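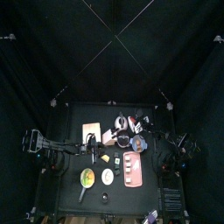

Skilcombe Kitchen Counter Set, README

Readme for the counter set. Covers the things on the table, how they get laid out, how the notes files are named. Written in a rush before the September handover, fixes welcome. Ask Quyên Phan about the object list, Paavo Valtonen about the sheets.

What's in it

29 layouts of ordinary kitchen stuff on one dark table. Nearly 2,000 stills. Each layout has its own folder with stills, an object list and a notes file. Notes are short. Some are one line. Sorry.

The idea is a counter in the middle of getting used. Pots out, packaging out, bread left in something that isn't a bread bin. Stuff overlaps, handles get in the way of other stuff. We kept all of that on purpose.

Folders

layouts/ one folder per layout, named by the Ernby shelf code
lists/ object lists, plain text, one object per line
notes/ free text, whoever set the table wrote it
splits/ train and held out
old/ ignore unless you are Amirhossein

900 of the stills have hand-drawn outlines. The rest only have the object list. Outlines follow the outer edge of the whole object, handle included. If a handle makes a loop, the hole in the loop is NOT part of the object. Early outlines got this wrong, fixed in version 2.

Object names

Use the names in lists/names.txt and nothing else. Quick version:

kettle: anything with a spout and a handle for boiling water
pot: any cooking pot, one handle or two, lid or no lid
board: cutting board
box: cardboard or card packaging, small
carton: drinks type packaging, standing or lying down
bread: bread, rolls, anything that looks like bread
block: knife block or similar holder with handles sticking out
unsure: use it. Really

Color goes in front, one word if possible, two if you must (light blue is ok). "black pot" not "the black one". No brand names even when you can read one.

If it's inside something, write it on its own line with "in" and the container. So "bread in light blue pot", not "pot with bread". Ekkachai's script reads the word "in" and chokes on anything cleverer.

Laying out the table

1. Wipe the table. Crumbs show up badly on the dark top.
2. Tall things toward the back first, kettle usually.
3. Pots next. Turn handles whichever way, don't tidy them.
4. Packaging goes in the gaps. Lying down is fine, tilted is fine.
5. Board last, wherever it fits flat. Not hanging over the edge.
6. Write the list before anything gets moved. Before, not after.

Dont line things up. Elínborg Grímsdóttir set the first few and they came out like a shop display, every handle pointing the same way. Those are in old/ now.

Known problems

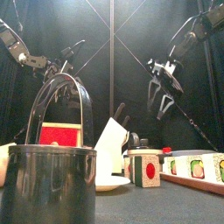

Shiny pots are the biggest headache in the set. The surface picks up light from everywhere and the outline people kept drawing round the bright patches instead of the metal. Handles are worse. A tall arched one like on the black pot here leaves a big opening, and you get another object sitting right in it, in this case the red box with the pale border. Outline the pot, skip the opening, then do the box as its own shape even if only part of it shows. The knife block sort of thing in the middle is easier, two dark handles against a white body, but list the whole lot as one "block". We don't split out the knives.

Other stuff that's wrong or annoying:

- Dark pots on a dark table. Bottom edge is a guess in plenty of the stills. Zoom in, do your best, mark it unsure.
- "box" and "carton" got mixed up in the Prirnness layouts. Quyên is part way through.
- Lids. A pot with its lid on is one object. A lid lying by itself is "lid". A few lists still have "pot lid" for both.
- Some bread is probably not bread. Leave as bread.
- Notes from the Giáp layouts are in two languages, both fine, not translated yet.
- Cream, tan and white used interchangably by different people. Don't filter on those three.

Splits

Split by layout, never by still. Stills from one layout look too much alike and you'd be testing on what you trained on. Held out layouts are listed in splits/heldout.txt. Please don't peek while picking settings.

Adding a layout

Copy the blank folder, fill in the list, write at least one line of notes, send it to Paavo. He checks names against names.txt and sends it back if something's off. Usually it's a missing color. New object types need a line in names.txt first, ask before adding, we already had three words for saucepan at one point.

Changes

version 2: handle holes fixed, carton added as a name, old/ split off
version 1: first lot, box used for everything made of card

To do

finish the box/carton pass
translate Giáp notes
more layouts with the board underneath something
lids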